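Speaker notes - teaching by hand, teaching by remote. Dawber room, March 6, 2026

Slow down on the first slide!! Say hi, skip the bio.
Task = bottles and the fridge drawer. Sounds dull. Hard to teach.

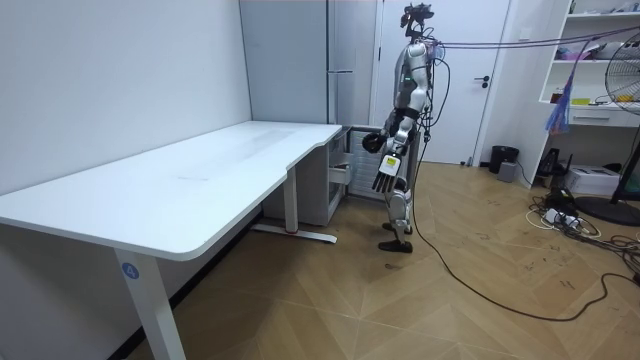
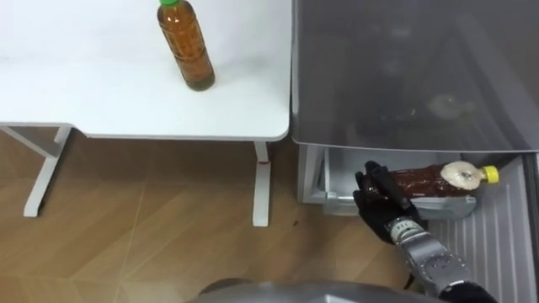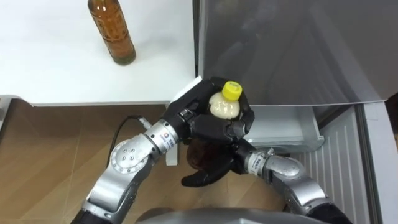 Last two: bottles at the open fridge drawer, black hands. Palten project.

- Remote first. 16 operators, most had never worn the gloves
- by hand = you move the arm yourself. Good for the reach, bad for fingers
- Rosstead set: 3926 demos, kept the ones with a clean grip. Throw out hesitatons
- wrist angle going into the drawer, spend a minute here
- if asked re lag: yes, its a problem. Go to slide 17
- Wurnilport comparison only if theres time

Questions, then hand over the clicker.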